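핸드헬드 그리퍼로 모으는 시연 데이터 정리. 프로젝트명은 Kornotach, 작업은 튜브를 집어서 용기에 넣기. 길어져서 타래로 씀. 1/

구성: 양손에 그리퍼 하나씩, 그리퍼마다 카메라, 머리 쪽 시점 카메라 별도. 로봇 본체 없이 사람 손으로 시연하고 나중에 정책으로 옮기는 방식. 2/ 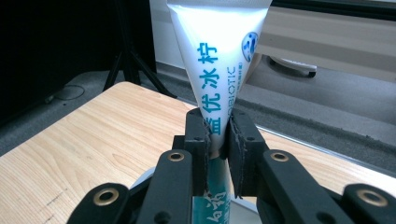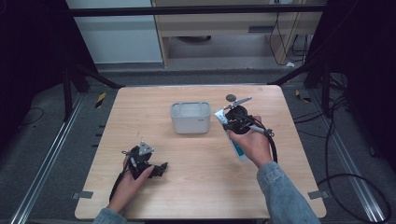
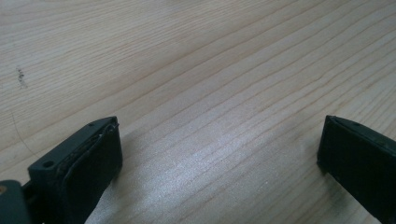
대상물로 튜브를 고른 건 변형 때문임. 강체 블록만 가지고 학습한 정책은 손가락 간격을 목표 폭까지 닫고 끝낸다. 튜브는 쥐는 위치마다 최종 폭이 다르다. 같은 물체인데 목 부분과 몸통 부분의 폭 로그가 겹치지 않음. 3/

그래서 폭을 절대값으로 넣을지 변화량으로 넣을지부터 다시 봤다. 현재는 둘 다 기록하고 학습 때 고른다. 저장 비용은 영상에 비하면 무시할 수준. 4/

수집 목표는 500 에피소드였음. 실제로 기록한 건 646. 차이는 욕심이 아니라 폐기분을 미리 얹은 것인데, 폐기 기준을 세 번 바꿔서 최종 유효 개수는 아직 확정 못 함. 5/

현재 폐기 기준
- 시작 프레임에서 손가락이 이미 물체에 닿아 있음
- 타임스탬프 간격이 한 번이라도 튐
- 위치 추적이 끊긴 뒤 복구되면서 궤적이 순간 이동함
- 놓은 다음 손을 빼는 구간이 없음
6/

마지막 항목을 가장 늦게 넣었다. 시연자는 물체를 놓는 순간 끝났다고 느끼고 정지 버튼으로 간다. 그 데이터로 학습하면 정책도 용기 위에서 멈춰 서 있음. 1월에 모은 초기 배치가 전부 그 상태라 통째로 뺐다. 7/

반대로 실패 후 재시도는 버리지 않는다. 한 번 미끄러지고 다시 집은 에피소드는 retry 태그만 달고 유지. 성공만 모은 세트로 돌렸을 때는 첫 파지가 빗나간 뒤에 할 줄 아는 동작이 없었다. 8/

다만 일부러 실패를 연기하는 건 금지. 연기한 실패는 속도 프로파일이 다르다. 접근할 때부터 느리고, 놓치는 순간에 손목이 먼저 움직임. 분류기까지 갈 것도 없이 그래프로 보면 구분됨. 9/

테이블 반사 문제. 무늬가 촘촘한 밝은 목재 상판은 특징점 뽑기에는 나쁘지 않다. 문제는 빛 반사. 손목 카메라가 낮게 내려가면 반사 영역이 카메라를 따라 움직이고, 추적기는 그걸 고정된 점으로 오인한다. 10/

대응은 세 가지를 비교했음. 노출 고정, 조명 각도 변경, 상판 위에 무광 시트. 시트가 수치는 제일 좋았지만 배포 환경에 시트가 없어서 제외. 노출 고정 + 조명 각도로 정착. 11/

노출 고정의 부작용: 검은 손가락 패드가 뭉개진다. 접촉 구간 라벨링을 영상만 보고 하기가 어려워짐. 폭 로그에서 닫힘 속도가 꺾이는 지점을 후보로 뽑고, 사람은 그 전후만 확인하는 식으로 바꿨다. 12/

손가락 패드는 소모품으로 취급할 것. 모서리가 일어나면 접촉 위치가 달라지는데 영상에서는 티가 거의 안 난다. 교체할 때마다 pad_id를 올리고 메타데이터에 남긴다. 초기에는 이 필드가 없어서 언제 교체했는지 작업 일지로 역추적했음. 13/

양손 동기화. 두 그리퍼와 머리 시점 카메라의 클럭이 각각 따로 돈다. 세션 시작과 끝에 양쪽 그리퍼를 동시에 닫았다 여는 동작을 넣고, 그 두 지점으로 선형 보정. 세션 600초까지는 이걸로 충분했다. 더 길어지면 드리프트가 직선에서 벗어나서 세션을 끊는다. 14/

끝 동작을 잊으면 그 세션은 시작점 하나로만 맞춰야 한다. 앞부분은 쓸 만하고 뒤로 갈수록 어긋남. 지금은 끝 동작이 검출되지 않으면 업로드 스크립트가 경고를 띄우고 멈춘다. 사람 기억에 맡기던 때보다 훨씬 낫다. 15/

초기 배치 분포. 용기 위치는 상판을 12칸 격자로 나눠서 스크립트가 지정한다. 시연자에게 "골고루 놓아 달라"고 하면 몸에서 가까운 쪽에 몰림. 튜브 방향도 지정하지만 각도까지 정확히 맞추라고는 안 한다. 그 정도 흔들림은 있는 편이 좋음. 16/

사용하는 손도 지정한다. 지정하지 않은 구간을 보면 거의 다 오른손 파지였다. 양손 데이터라고 이름 붙여 놓고 왼손 스트림은 정지 영상이나 다름없는 경우. 지금은 왼손, 오른손, 손 바꿔 쥐기를 섞어서 순서를 뽑는다. 17/

노는 손은 어떻게 하느냐는 질문을 Bovar 쪽에서 받았다. 우리 규칙은 작업 영역 근처에서 대기 자세 유지. 완전히 내려놓으면 카메라 시점이 분포 밖으로 나가고, 다시 들 때의 동작이 에피소드마다 제각각이 된다. 18/

시연자 간 차이는 생각보다 컸다. 같은 지시문을 읽고도 접근 높이가 다르고, 용기에 넣을 때 위에서 놓는 사람과 안쪽 벽을 따라 미끄러뜨리는 사람으로 갈림. 둘 다 허용하고 operator_id로만 구분한다. 한 가지로 통일하는 건 다음 단계에서 비교할 예정. 19/

언어 라벨은 짧게. "튜브를 집어 용기에 넣기" 수준으로 고정하고 변형 문장은 후처리로 만든다. 시연자가 직접 쓰게 했더니 물체 이름이 튜브, 팩, 짜는 거, 크림으로 갈라져서 정리에 시간이 더 들었다. 20/

물체 이름 사전은 Gosham 세트와 맞춰 놓음. 완전히 같지는 않다. 저쪽은 용기 종류를 형태로 나누고 우리는 입구 크기로 나눈다. 변환 표는 저장소의 docs 아래에 있고, 모호한 항목은 병합하지 않고 그대로 뒀다. 21/

케이블 이야기도 적어 둠. 손목이 한쪽으로 많이 돌면 케이블 장력이 동작에 섞인다. 시연자는 무의식적으로 덜 돌리게 되고, 결과적으로 손목 회전 분포가 좁아짐. 여유 길이를 늘린 뒤 히스토그램 양쪽 꼬리가 조금 살아났다. 22/

검수는 전수로 하지 않는다. 자동 필터를 통과한 것 중 무작위로 뽑고, 필터 경계값 근처는 추가로 더 본다. 경계 근처에서 오판이 집중적으로 나와서 표본을 균등하게 뽑는 것보다 효율이 좋았다. 23/

학습/평가 분할은 에피소드 단위로 하지 말 것. 같은 세션의 에피소드는 조명과 패드 상태가 같아서 평가 점수가 부풀려진다. 세션 단위로 나누면 점수가 내려가는데 그게 실기 결과와 더 가까웠음. 24/

Toprak 로더에서 읽을 때 주의: 폭 단위가 미터다. 우리 원본은 밀리미터. 변환 빠뜨려도 에러가 안 나고 정규화 단계에서 조용히 묻힌다. 이걸로 이틀 날렸다. 25/

아직 못 푼 것
- 튜브 내용물 양에 따른 변형 차이. 무게 필드는 만들었는데 채워진 값이 적음
- 반투명 용기의 깊이 추정. 벽과 바닥이 자주 합쳐짐
- 손 바꿔 쥐기 구간의 시작점 정의. 검수자끼리 일치율이 낮음
26/

다음 배치는 용기를 입구가 더 좁은 것으로 바꿔서 진행. 격자와 손 지정 규칙은 유지하고 retry 태그에 원인 구분을 추가한다. 스키마 변경은 2023년 5월 8일자 커밋부터 적용되니 이전 버전 받아 둔 분들은 변환 스크립트를 한 번 돌려야 함. 27/27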